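廃線跡のトンネルを歩く前に、古い地図で下調べをする方法

こんにちは。廃線跡歩きが趣味で、月に一度はどこかの草むらで靴を泥だらけにしています。前に書いたジャロフ(Jalov)線の記事のあと、「トンネルの場所ってどうやって調べてるんですか?」という質問をいくつかもらったので、今回は私のやり方をまとめてみますね。

用意するもの
・古い地形図(路線が現役だったころのもの)
・今の地形図
・トレーシングペーパー
・色鉛筆3本
・定規

パソコンで重ねる方法もあるんですが、私はずっと紙派です。手で線をなぞっていると、カーブのきつさとか谷の深さが頭に入ってくるんですよ。これが現地でけっこう効きます。

手順1 古い地図の線路をなぞる
まずは古い地図にトレーシングペーパーをのせて、線路を赤でなぞります。トンネルの区間は点線で。このとき、川の合流点や神社、三角点など、今も動いていなさそうな目印を3つ写しておいてください。あとで位置を合わせるのに使います。道路の交差点は付け替えられていることが多いので、私は目印にしません(一度それで尾根を丸ごと間違えました……)。

手順2 今の地図に重ねる
縮尺をそろえた今の地図に、さっきの紙を重ねます。縮尺が違うときはコピー機で拡大縮小を。目印がぴったり合わなくても、少しのずれなら気にしなくて大丈夫です。紙は伸び縮みしますし、昔の測量にもクセがあります。

手順3 坑口の見当をつける
線路の点線が始まるところで、等高線がどうなっているかを見ます。線が谷に向かって切れ込んでいたら、そこに切通しがあって、その奥が坑口というパターンが多いです。セコウ(Sekow)トンネルの西口もまさにこれで、道路からは何も見えないのに、地図の上では切通しがくっきり残っていました。うれしかったなあ!

手順4 中の様子を想像しておく
トンネルが長い場合は、途中に立坑がなかったか調べます。地形図に小さな印がある場合もあるし、尾根の上にぽつんと丸い盛り土が描かれていることもあります。私はこれを青で書き込みます。地元の図書館で工事の記録が見つかったら最高ですね。何か月もかけて両側から掘った人たちのことを読んでから行くと、ただの暗い穴には見えなくなります。

手順5 勾配を出す
坑口どうしの標高差を長さで割るだけです。たとえば標高差が6メートルで長さが600メートルなら、100分の1の勾配。鉄道では10パーミルと書きます。蒸気機関車には煙もこもるし、なかなかつらい坂だったと思います。

手順6 持ち主と立ち入りの確認
大事なところです。廃線のトンネルは、たいてい誰かの管理下にあります。役場の窓口で聞くと担当を教えてもらえることが多いので、先に電話を。許可が出なければ坑口を外から眺めるだけにします。柵があるところを越えるのは絶対にだめですよ。

白い台の上の3枚。2枚目には黄色いバナナとぶどう、黒い編みかご。

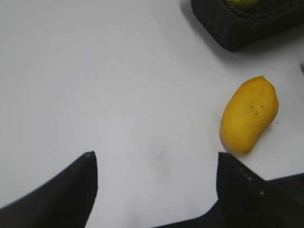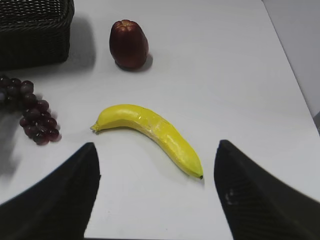
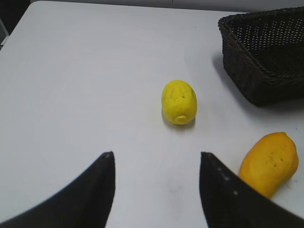 さて、調べ終わった地図の持ち歩き方です。私は原図を家に置いて、コピーを防水袋に入れていきます。坑口の候補には緑で番号をふって、裏に「切通しあり」「沢沿い」みたいなメモを一行ずつ。現地で違っていたら、その場で書き直します。帰ってから清書しようと思うと、まず忘れます。

時期は3月がおすすめです。草がまだ低くて、石積みや橋台が見つけやすいんです。雪の多い地方だと沢が増水していることもあるので、そこは気をつけてくださいね。

このやり方、もとはタニア・ヘッティアラッチさん(Tania Hettiarachchi)に教わったものです。彼女はナナヤッカラ(Nanayakkara)線の跡を50回も歩いていて、書き込みだらけの地図を見せてもらったときは本当にびっくりしました。色の使い分けも全部まねです。

次回は、切通しの石積みを見て年代の見当をつける話を書く予定です。おすすめの路線があったら、コメント欄で教えてください。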